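Prirkton Opens Applications for Small Workshop Grants

PRANDBRIDGE, February – The Prirkton fund will offer grants to 37 small workshops in Prandbridge and Rutismont this spring. Each grant covers up to 50 percent of the cost of new lighting, wiring or ventilation.

Workshops with fewer than 50 employees may apply. Owners need to send a floor plan, a recent electric bill and 2 written quotes from licensed contractors. There is no fee to apply, and businesses turned down last year are welcome to try again.

Work must start within 2 months of approval. Payment is made after a final inspection. Sarantis, which ran the first round in Rutismont, will again handle inspections and paperwork.

Forms are available at the Prandbridge town library and at the Sarantis front desk, open until 5 p.m.

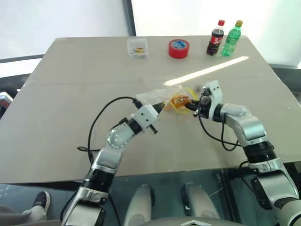 By the Prirkton Press Office | Business & Community

Equipment and furniture are not covered. Tenants may apply with a signed letter from the building owner.

Media contact: Prirkton Press Office, Suite 400, Prandbridge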